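Rellallow – The Kitchen Counter

Gallery 3 of 19

Rellallow is a 933-square-foot apartment, and the kitchen is the room we get the most mail about. These pictures are all of the long counter and what is kept on it. The cabinets, the floor and the window wall have their own galleries, so they are left out of this one.

The counter was the last big thing to go in. The old one was a tan laminate with a burn mark next to the stove, and it had swollen at the seam where water got under it. We lived with it for longer than we meant to. The replacement has a white marble pattern with gray veining, ordered through Prulleo, and it took two visits to fit. On the first visit the wall was found to be out of square and the piece went back to be trimmed.

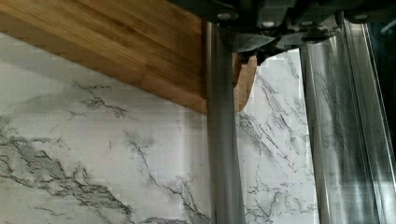 Page last changed: May

The warm color of the bamboo board against the pale marble pattern is what settled the rest of the room for us. Before that we had been looking at gray accessories and a gray board, and with the gray veins in the counter it was all getting a little cold. After the bamboo came in we stopped looking at gray things and went with wood where we could.

The board is made of narrow strips glued side by side. It gets a coat of mineral oil when it starts to look dry, and it is washed by hand. It has never been in the dishwasher. The bamboo board before this one did go in the dishwasher and it split along one of the strips the same week.

The toaster

We moved the toaster three times before it stayed anywhere. It was first next to the sink, then on a cart by the door, then on a shelf where it was too high to see into. It is now on the counter close to the board, so bread can be cut and toasted without carrying it across the room. 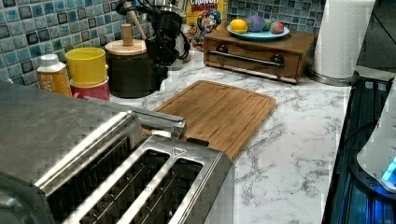 Steel toaster, bamboo board, and the mosaic tile behind them.

The tile came from Yüksel, on mesh-backed sheets. Small square tiles sound like a lot of work but the sheets go up fairly fast. The slow part is the cuts around the outlets and the end of the run. We bought one more sheet than the plan called for and used nearly all of it on bad cuts.

We went back and forth over the blues. The first sample had only two shades and looked like a swimming pool. The one we picked has teal, turquoise, cobalt, navy and a pale aqua mixed together, with a lighter grout. A dark grout was suggested at the store. We tried it on a scrap board and the tiles ran together, so we stayed with the light one.

Cleaning is easy enough. A damp cloth does for most days, and a soft brush with dish soap goes over the grout every few weeks. Splashes do not show much on a mixed tile, which is good for the look of the room and bad for remembering to wipe it.

The board

A cutting board that stays out all the time needs to be one you are happy to look at, and it needs to be big enough to work on. Ours is the large size. The smaller one we had first was always too full after a single onion. The shallow groove that runs all the way around is there for juice, and it does well with tomatoes and melon. It will also collect crumbs, and those have to be tipped out over the sink. With the board pushed up against the back of the toaster like this, it pays to check the groove on that side too, as it is the one that gets forgotten.
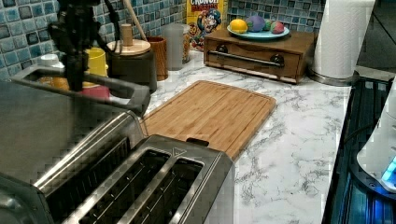

Storage on a counter is mostly a matter of deciding what gets used every day and putting the rest away. We did this by leaving everything out for a week and then moving whatever had not been touched into a cabinet. That sent away the blender, a cake stand and two vases. What stayed along the back was a short row of small things, with the canister and its wooden lid among them. The knob on the lid is easy to lift with one hand, and the wood goes with the board without being the same wood. A wooden spoon lives near it, handle up. The rest of the spoons are in the drawer under the stove.

We keep the front of the counter for work. Things that need a plug go to the left, where the outlets are – that was the plan from the start, and it is the one part of the drawing that never changed.

Cups and small items

The yellow cup and the red one are from a set of mixed colors. They stack, which saves a bit of room, and they are the brightest things on the counter. We had white cups before and you could lose them against the counter in the early morning.

The canister has held coffee, then tea, then rice. It is best with something you scoop, as the opening is wide.
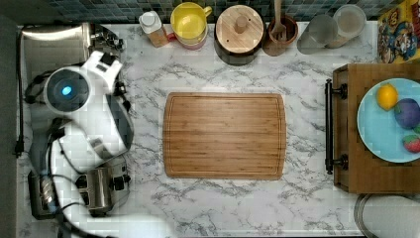 Lighting was the other thing that took some trial and error. The ceiling light alone put your own shadow on whatever you were cutting. We added a strip from Soneo under the cabinets, set toward the front edge, and that fixed most of it. Set farther back it lit the tile very brightly and left the board dim. If you are putting in a strip over glossy tile, tape it up for an evening before you screw it in place. Glossy tile throws back every bright spot.

The color of the light matters too. Our first strip was a cool white, and it turned the bamboo a dull greenish color after dark. The warm white one keeps the wood looking like wood. The blues lose a little under it, but not enough to bother us.

A few things are still on the list. The caulk at the back needs to be redone at the right-hand end, where it has started to pull away. We would like a rail for towels. The outlet covers are plain white plastic and will be changed for steel ones when we find the right width.

Next gallery: Rellallow – Cabinets and Drawers
Previous gallery: Rellallow – Hallway
Back to all 19 galleries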